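Keeping bulk flour fresh in a damp house

Last updated: November
Posted in November by Lech Kwiatkowski

We've just moved into an old stone cottage in Drallcombe and I have finally got into baking bread properly, sourdough mostly, plus the odd tin loaf for toast. I love it! The mill up the road at Norniven sells strong white and wholemeal in big sacks and it's gorgeous stuff, far nicer than what I was buying before. Trouble is the kitchen is damp. Salt goes solid in the cellar, crackers go soft by teatime, and I'm worried about what will happen to 18 kilos of flour. I bake two or three times a week, 700 g of flour a go. Should I buy smaller bags and pay more, or is there a good way of keeping a sack? Also, does the wholemeal really go off quicker?

Þórarinsdóttir
Oh, you are in for a treat, Norniven wholemeal makes a wonderful loaf. Yes, it goes off quicker. The germ has oil in it and the oil turns rancid, so you'll get a bitter smell, a bit like old putty. White will sit happily for months if it's dry.

What I do in my own damp kitchen (north wall, no sun from October on) is split the sack the day it comes home. White goes into food-grade buckets with screw lids, filled right to the top so there's not much air in there. Wholemeal goes in the freezer in bags of 300 g, which is what I use in a mixed loaf, and I take one out the night before and leave it shut until it's come up to room temperature. Open it cold and you get condensation all through it and little lumps, ask me how I know!

Keep the buckets off the floor and away from the outside wall. And do freeze new white flour for a few days before it goes in the bucket, it deals with any weevil eggs. Smaller packets I keep in a lined box with red, white and black plaid sides and a marble-patterned bottom, and I go through it every so often for anything past its best.

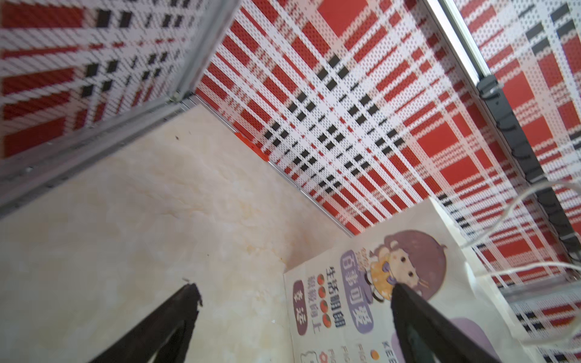
Atard
Agree with all of that except filling the buckets to the top, as I can never get the scoop in without flour going everywhere. I leave a hand's width and it has been fine for 11 years in a house with a stream running under it. Rye keeps well too, if you fancy branching out. Try some with caraway.

Lech Kwiatkowski
Brilliant, thank you both. Buckets ordered, and I've cleared a whole freezer drawer. Does rye need the freezer as well or can it go in with the white?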